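The big workroom at the Jesine reuse center is open again this month, and anyone who has missed the place through the cold part of the year will be glad to hear that it's a good deal easier to find things in than it was. The doors opened at nine in the morning and people were already waiting on the step with bags and boxes, which says something about how fond this town is of its odds and ends.

Most of the work since the closing has gone into sorting. There were 364 pieces to go through in the back - panels, offcuts, shelf ends, trays and all kinds of sheet material that had come in over the years from shops and house clearances - and every one of them has been wiped down, measured and given a tag. The pieces with holes in them have a section of their own now, as they're what people ask for most. Gardeners like them for drying herbs, and a surprising number go home to become lamp shades, because the light comes through so prettily.

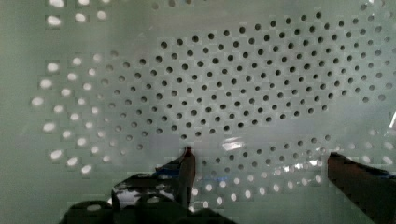
Tokgöz has been hoping for a perforated section for a long time and thinks the spacing of the holes ought to be written on every tag, so that a person with a cabinet door to fill doesn't have to bring a ruler along. The center likes the idea and will start with the larger panels.

Prices stay as they were, at $2 for anything small enough to carry under one arm, with bigger pieces priced on the tag. In the first morning 94 pieces found new homes, and the paint shelf was very nearly bare by lunch (more is on its way, so please don't lose heart!).

There is also a new cutting table, paid for out of the winter raffle, which brought in $162 - a lovely sum for such a rainy evening. You're welcome to use it for straight cuts while the room is open, but do ask at the desk first, and bring your own gloves if you have them. Donations are taken at the side door until four in the afternoon. Clean and dry pieces only, please, and no broken glass.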